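Cell Technician, Kitchen Tool Handling – Pirine

Last updated: 6 Dec 2024

Kundelness is looking for a technician to look after one robot cell in our Pirine workshop. The cell has a single arm with a two-finger gripper, and it picks and sorts kitchen tools such as knives, spreaders and small saws. Every new grip is first tried in simulation, and you will work with both the simulated cell and the real one.

Your daily work will be:
- checking the finger pads and changing them after 54 hours of running
- tightening the palm plate screws and writing the result in the cell log
- setting the zero position of the fingers again after each repair
- comparing the real gripper with its model, and reporting any difference to Nithin Unnithan

You should have two years of work with grippers or similar small machines. Programming is welcome – but we can teach it. You must be comfortable to work near sharp blades and to follow the lockout rules every time.

The position is 17 hours per week until the end of June, with possible extension. Please send your CV and a short letter to Bhavana Rao, and write reference 543 in the subject. 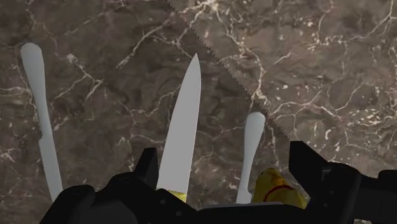
Interviews will be held in Pirine with Harish Sastry and take one hour, including a short practical task at the cell. Travel costs inside the region are paid.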